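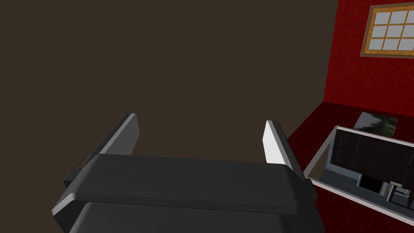

The kitchen doors are down since this morning, all of them, and they are leaning against the wall of the corridor like people waiting for a bus. I have wanted to paint them from the first week in this flat, and now I have five days of holiday and no more excuse. The grey I have in my mind is the smooth charcoal you see at the top of the page, with the slightly lighter line along the front edge where the light catches it. It is exactly this lighter line which I like. The old doors have a colour between butter and tea, and their edges catch no light at all, they only catch grease.

I got up at six to make use of the cool hours. Coffee, bread with the rest of the plum jam, then the screwdriver. I had read that one must number each door and each hinge, so I wrote the numbers on small pieces of tape and put them inside. By the sink the screws did not want to move. I pushed, I said some words in my own language which I will not write here, and finally I held the handle of the screwdriver with a wet cloth and leaned on it with all my weight. The screw came out with a sound like a tooth. After this one the others were polite.

Behind the last door on the left I found the old wallpaper. I did not know there was wallpaper. It has small brown teapots in rows, and it is perfectly clean because it was behind the wood all those years. I stood with the door in my arms and looked at it. Mrs Hauser on the ground floor has lived in the house since before they put in the lift, so I went down to ask if she remembered it. She did. She said the whole kitchen had the teapots, and the ceiling too, and that the lady who lived here made soup every Friday and sent it down in a jar. I asked what kind of soup. She thought for a long time and said "white". Then she gave me a bag of green beans from her cousin and closed the door, because her programme was starting.

At nine I walked to Lacroix for the paint. It is a nice walk if you go behind the school and not by the main road. The blackberries on the path are nearly finished, and the ones left are high up, too high for me, with wasps. Lacroix opens at half past nine in August, I had forgotten this, so I sat on the low wall opposite with two other men who also had forgotten it. We did not talk but we were in agreement.

Inside, the young man at the paint counter put a mask on when he saw me, and I put mine on when I saw him. He showed me a card with greys. I had not understood that there are so many. On the card they have the names of weather and of birds. I held the card near the window, then near the lamp, and it was a different card each time. He told me that a kitchen facing north makes every grey a little blue, and that people come back angry. My kitchen faces north-east. We decided this was north enough. In the end I took one which is a little warmer than the one I wanted, in satin, and a tin of primer, and two small rollers made of foam. The bill was 78 euros, and I had told myself sixty.

Carrying the tins home I had to stop at every bench. The handle is a thin wire and it cuts in the hand. I thought of my father, who painted our fence each spring and carried the tins on the bar of his bicycle, one at the left and one at the right for balance. He used whatever colour was in the shed. One year the fence was light blue until the gate and dark green after the gate, and visitors asked if two families lived there. He answered yes, and didn't explain any more. I believe he would find it very funny that I stood twenty minutes in front of a card to choose between grey and grey.

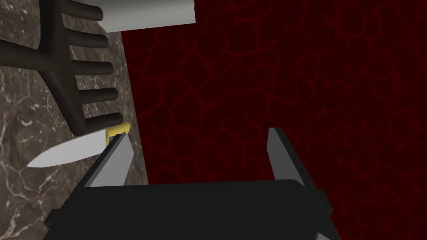 From eleven until three I washed and sanded. First with soda and warm water, then clear water, then a dry cloth, then the sandpaper. In the shop they say "a light sanding", as if it is something you do while you speak on the telephone. It is not light. After the third door I had dust in my eyebrows, and the skin on my thumb had become so smooth that my telephone did not know me any more. I opened both windows and closed the door to the bedroom with a towel at the bottom, but I have just now found dust on my pillow, so the towel was only a decoration.

I also want to write down what I learned today about the sandpaper, so that next time I do not have to learn it again. The rough one is too rough for the flat part and leaves lines. The fine one, with 200 on the back, does nothing against the drops of old varnish. You have to go with the rough one on the drops only, very short, and then with the fine one everywhere, always in the direction of the wood. For the profile at the edge I folded the paper three times and used the fold. Karlijn said on the telephone that there is a sponge for this. There is always a sponge for this, but it was in the shop and I was not.

I call her Karlijn here, but I must be careful, for I have two of them. The one with the sponge is Karlijn Declercq, from the evening course, who has painted a staircase and is therefore an expert. The other is Karlijn Cuypers from work. She wrote at lunch to ask if I had seen the list for the autumn rota. I had not. I answered that I am on holiday and that I have no kitchen. She sent me a picture of her own sandwich.

Lunch was a problem of its own. All the plates are now in boxes on my bed, and the boxes are closed with tape because I was so proud of my order. I had kept out one pan, one fork and one cup. I cooked Mrs Hauser's beans and ate them from the pan with butter and salt, standing on the balcony. They were very good. I don't know why food tastes better when you are standing up and a little bit dirty, but in the army my brother said the same.

Then the primer. It is white and thin and it smells like a swimming pool. I did the backs first, because the backs are where you are permitted to be bad. I put each door on four jam jars turned upside down, and I had only enough jars for three doors at the same time, so between the rounds I had to wait. The tin says four hours. I waited by cleaning the hinges in a bowl with vinegar. The vinegar became orange and then brown, and under the brown there was brass! Not on all of them. On some there is only more brown. I'll put the beautiful ones on the upper doors where one sees them.

At six I went for an hour to Lasisance, to sit on a chair which was not covered with newspaper. Liesbeth was outside under the tree with her crossword, and she looked at my hair and asked if it was from age or from paint. She is against the grey. She says that in our region there is already grey enough from November until February and it is not necessary to take it into the house. She has a yellow kitchen, a very strong yellow. In the morning you can't look at it without preparing yourself. I told her that a grey kitchen makes the food look brighter, the tomatoes and so on, and she asked me how often I eat tomatoes. We talked then about her knee, and about the water restrictions, and whether the summer fair in Tellside will happen next year.

Now it is almost ten. The backs are dry, I think, though I touched one to be sure and there is a print of my finger, so that one was not dry. Tomorrow I will turn them and do the fronts. If the primer is hard by evening I can begin with the first coat of colour, but Karlijn (the sponge one) says that I should leave it overnight and I'm afraid she is right.

I haven't decided about the teapots. The plan was to paint the wall behind too, as I have enough of the white for it. But I went back twice this evening with the lamp to look at them. Each teapot has a little steam coming out, drawn with one line, and in one row the line goes the wrong way, to the left. Maybe I leave a piece inside the cupboard, where the cups will be.

For tomorrow: more jam jars, a new dust mask, milk. Give the bag back to Mrs Hauser. Telephone my brother.

Last updated: Thursday, August 27, 2020

Filed under: Home and hands, Diary, Small repairs

Comments

Karlijn Declercq
Leave it overnight!! And buy the sponge. They have it at the till, next to the keys.

Liesbeth Van Acker
I did not say "against". I said it is a colour for a garage. My kitchen is called Zatinia yellow on the tin and everybody who comes in feels better.

Domenica Hauser
My grandson is reading me this on his computer. The soup was leek and potato, I remembered it in the night. Please keep the bag, I have many.

Hryhorii Semeniuk
Thank you all. Mrs Hauser, I will try to make it when I have a kitchen. Liesbeth, I have bought tomatoes.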